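Veltia sponges – questions from our customers

How do I clean the sponge?
Rinse it in warm water after each use and press the water out with your hand. Please do not twist it, the foam can tear at the edges.

Can I use it on painted furniture?
Yes, but try first on a small hidden place. Use the sponge damp, without powder cleaner.

How many are in one pack?
Small pack has 43 pieces, big pack has 100. Both are sent from Dundham.

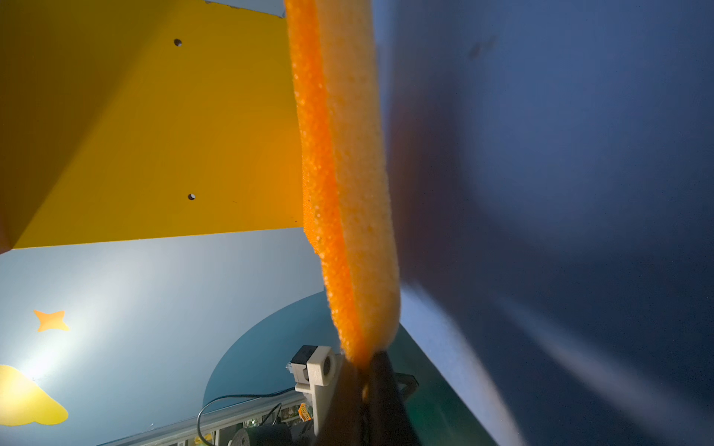
Orange sponge, near a yellow panel.

Do you sell single pieces?
Only in our shop in Usovdale – ask for Lizelle.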